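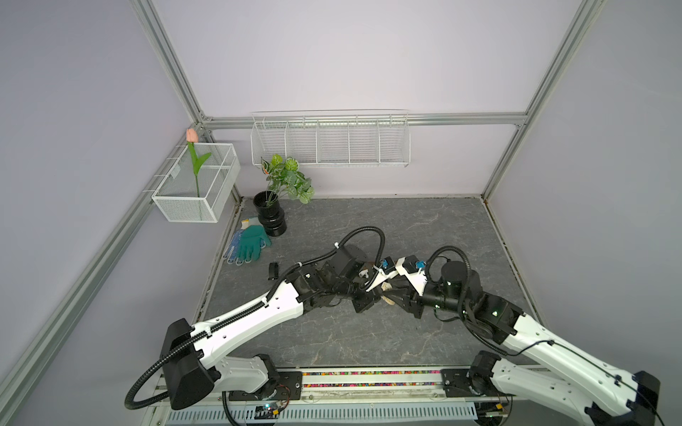 일상 > 끄적끄적

2019년 6월 17일

베란다 화분 정리하는 날로 정해놓고 결국 점심 먹고 나서야 시작했다ㅋㅋ 지난주에 수아(민수아, 회사 말고 동네 수아)가 튤립 구근은 잎이 누렇게 되면 캐서 말려야 한다고 했는데, 우리 집 튤립은 잎이 누레진 지가 한참이라 흙 파는 내내 조마조마했다. 그래도 세 알은 멀쩡! 한 알은 물컹해서 바로 버렸다. 으으 냄새.

양파망이 없어서 스타킹에 넣어 다용도실 문고리에 걸어뒀더니 엄마가 보고 기겁하심. 그게 뭐냐고, 당장 치우라고. 가을까지 걸어둘 거라니까 한숨만 쉬셨다. 조화는 이런 고생이 없어서 좋겠다 싶다가도, 봄에 싹 올라오는 거 보는 재미를 생각하면 또 마음이 약해진다.

오후에는 옥희 언니네 들렀다. 언니가 퓨타르에서 산 배양토를 나눠준대서 장바구니 들고 갔는데 이게 무게가 장난이 아니었다. 버스 타려다 포기하고 55분을 걸었다(왜 그랬지?). 중간에 편의점 앞에서 500원짜리 하드 하나 물고 쉬었는데 그게 오늘 먹은 것 중에 제일 맛있었다.

언니네 다육이는 여전히 통통하고 반질반질. 비결을 물으니까 그냥 까먹고 물을 안 준단다. 나는 너무 자주 들여다보는 게 문제인가 보다. 율마도 그렇게 보냈고 로즈마리도 그렇게 보냈고... 7월에 장마 오기 전에 통풍 잘되는 데로 다 옮기라고 하길래 일단 알겠다고는 했는데, 우리 집에 그런 데가 있나?

저녁은 비빔국수. 오이 채 썰다가 손톱을 살짝 베였다. 설거지는 내일 하기로 하고 구근 캔 화분만 씻어서 엎어놨다. 거기다 뭘 심을지는 아직 못 정했다. 바질 아니면 한련화.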